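## 4. Results, and why I don't fully trust them

The Daken policy was trained on demonstrations of two-instrument suturing, then tested on a task it had not seen in full: bringing both graspers to a short incision and picking up the wound edge. I ran 18 trials. By the scoring rule in our proposal, 11 passed.

I don't think that number means much yet. The rule counts a pass when a jaw touches the wound edge and stays there. It says nothing about whether the grip would survive a pull, and it ignores the second instrument completely. A run where the lower grasper hovers and does nothing scores the same as a run where the two work together.

Evie Tapley rescored the same runs without seeing my sheet. We disagreed on 5 of them. Most of those came down to depth: from a single close view it is hard to say if a tip is on the tissue or just above it. If two people can't agree, I doubt the automatic scorer — which uses that same view — is doing better.

The Mottram baseline was also tuned on less data than ours, so the gap between the two methods is partly a gap in training. I would not repeat the claim from our May talk that Daken "generalizes to new wounds."

What I'd still want before believing it:

- a force reading at the jaws
- a score for both instruments, kept separate
- test tissue with no old thread left on it
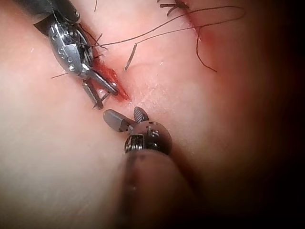 *Figure 3. Upper jaw at the wound edge, lower grasper just short of the incision.*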